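Chapter 7
Stability and Control of Tailless Aircraft

Learning objectives

After working through this chapter the reader should be able to state the condition for static longitudinal stability of a wing without a horizontal tail, explain how sweep and twist are combined to meet it, describe the usual arrangements for yaw control, and identify the flight conditions in which a tailless layout is at a disadvantage.

Terms introduced: aerodynamic center, static margin, reflex camber, washout, elevon, split drag rudder, pitch damping, tumbling.

7.1 Why remove the tail

Chapter 6 treated the conventional airplane as two lifting surfaces joined by a fuselage. The tail in that arrangement does three jobs. It trims the airplane by supplying a pitching moment equal and opposite to that of the wing. It stabilizes the airplane by moving the neutral point aft. It damps pitching motion by meeting the air at a changed angle whenever the nose is rising or falling. For these services the designer pays in weight, in wetted area, and in interference drag where the surfaces meet the body.

A tailless airplane has no separate horizontal surface, either behind the wing or ahead of it. It may still have a fuselage and a fin. A flying wing is the special case in which the fuselage has also been absorbed into the wing. The two names are often used as though they meant the same thing, and the student should keep them apart. Most tailless airplanes are not flying wings.

Removing the tail does not remove the three jobs. They must be given to the wing, and the wing will do each of them less efficiently than a surface mounted on a long arm. The question in any particular design is whether the drag and weight saved are greater than the lift and drag penalties accepted in return. The answer depends heavily on the mission. A long cruise at a nearly constant lift coefficient favors the tailless layout. Frequent operation at high lift, as in short-field work, does not.

7.2 The longitudinal condition

Consider a wing alone in steady flight. Its lift increment due to a change in angle of attack acts at the aerodynamic center. If the center of gravity lies ahead of that point, a gust that raises the nose produces a nose-down moment, and the airplane is statically stable. The distance between the two points, divided by the mean aerodynamic chord, is the static margin.

Stability is only half of the requirement. The airplane must also balance at a useful positive lift. With the center of gravity ahead of the aerodynamic center, lift produces a nose-down moment, so the moment at zero lift must be nose-up. An ordinary cambered section gives the opposite. This is the central difficulty of the subject, and every practical tailless wing is an answer to it.

Two answers are in common use. In the first, the trailing edge of the section is turned upward. This is called reflex camber. It makes the zero-lift moment positive and can be applied to a straight wing, but it reduces maximum lift. In the second, the wing is swept back and the tips are set at a lower angle than the root. The washed-out tips lie behind the center of gravity and act much as a tail would, on a much shorter arm. Sweep and washout together allow a normal section to be used over most of the span. The price is a spanwise lift distribution which is correct at only one lift coefficient.

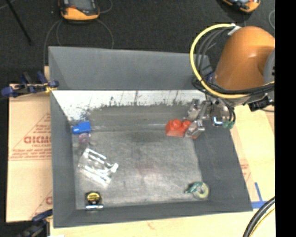 Zulema Troncoso objects that textbooks make too much of this last penalty. In her view a lift distribution that departs from the ellipse should be judged at fixed structural weight and not at fixed span, and when that is done the washed-out wing loses much less than the classical comparison suggests. The point is a fair one. The classical result holds span constant. If the bending moment at the root is held constant instead, a wing with lightly loaded tips may be built with greater span, and part of the induced drag is recovered. Problem 12 at the end of the chapter asks the reader to carry out both comparisons for the same wing.

7.3 Pitch damping

The damping moment contributed by a tail varies with the square of its arm. When the arm shrinks to a fraction of the wing chord, most of the damping goes with it. The short-period motion of a tailless airplane would be poorly damped if pitch inertia stayed the same. In practice the inertia falls too, since there is no mass at the end of a long boom, and the motion is often acceptable within the normal flight range.

Outside that range the matter is more serious. With little damping and low inertia, a tailless airplane disturbed far enough in pitch may begin a continuous end-over-end rotation known as tumbling. Recovery by use of the elevons cannot be assumed. Section 7.6 gives the conditions under which tumbling has been observed in free-flight model tests and explains why a center of gravity only slightly too far aft is a recurring factor.

7.4 Control surfaces

On most tailless airplanes the elevator and aileron functions are combined in a single pair of trailing-edge surfaces called elevons. Moved together they control pitch. Moved in opposition they control roll. The two demands compete for the same travel, and the designer must check that enough roll authority remains when the surfaces are already deflected for trim at low speed.

An upward deflection for trim also reduces lift at exactly the time when lift is needed. For the same reason, large trailing-edge flaps are seldom practical, as the nose-down moment they produce cannot be balanced. Landing speeds are held down by low wing loading.

Yaw control may be provided by a central fin, by fins at the tips, or by split drag rudders, which open above and below the trailing edge near one tip and retard that side. Drag rudders are simple in outline but nonlinear at small openings. Some installations hold both sides slightly open to avoid this region, at a cost in cruise drag.

7.5 Worked case: the Cendstead glider

The calculations in this chapter refer throughout to one airframe, the Cendstead glider, a single-seat tailless sailplane with a swept wing and tip fins. The geometry was prepared for this book by Lâm Triệu and is tabulated in the appendix. The span is 50 feet. Washout is linear from root to tip, and the section is constant. Fuselage effects are neglected until Section 7.7.

The reader is asked first to find the aerodynamic center of the wing by strip integration, using 12 stations on each side. The center of gravity is then placed to give a static margin of 7 percent, and the washout needed for trim at the design lift coefficient is calculated. The result should be kept, as it is used again in Sections 7.6 and 7.7 and in Chapter 8.

A common error at this stage is to measure the static margin from the quarter-chord point of the root section. On a swept wing the root quarter-chord lies well ahead of the aerodynamic center of the whole wing. All distances in the worked case are measured aft from the leading edge at the root, and are positive rearward.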